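4.2 Brewing water and cup ratings

The second part of the study looked at how the hardness of brewing water affects the taste of filter coffee made at home. Households in Pallville and Galville were chosen for this part, as the tap water in Pallville is soft and that in Galville is hard. Each household received the same medium roast, ground to one setting by Maddocks, and brewed it with a paper filter and a plain plastic cone. In all, 1102 cups were rated on a scale from 0 to 100.

Participants were asked to brew in their usual place and to change nothing else in the room. Most used a kitchen worktop or a dining table. Trays and table coverings were left as they were (Figure 7), and no attempt was made to match surfaces between homes.

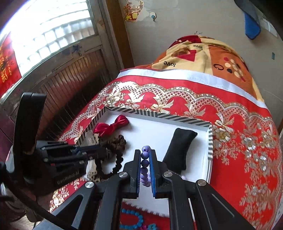
Figure 7. White tray with striped rim on a patterned red tablecloth; strand of purple beads held in a gripper.

Cups brewed with soft water were more often described as sharp or sour. Cups brewed with hard water were described as flat, and several people used the word "chalky" in their notes. Ratings were highest where tap water had been passed through a jug filter, though the gain was small in Pallville. This agrees with the earlier tasting work by Rastogi and Probert, who used a darker roast and found a weaker effect.

Water temperature was harder to control. Nine households did not own a thermometer and were told to wait one minute after the kettle had boiled. Their ratings varied more than the rest - a kettle with a thin wall loses heat quickly - and they are reported separately in Section 4.3.

Milk was not allowed in the rated cup. Some participants found this difficult, and Kemeys has argued that black tasting says little about how people drink coffee at home. We return to this point in the discussion.

Correspondence: Seul-gi Ra and Osian Humphreys, Woken | © The authors | Back to top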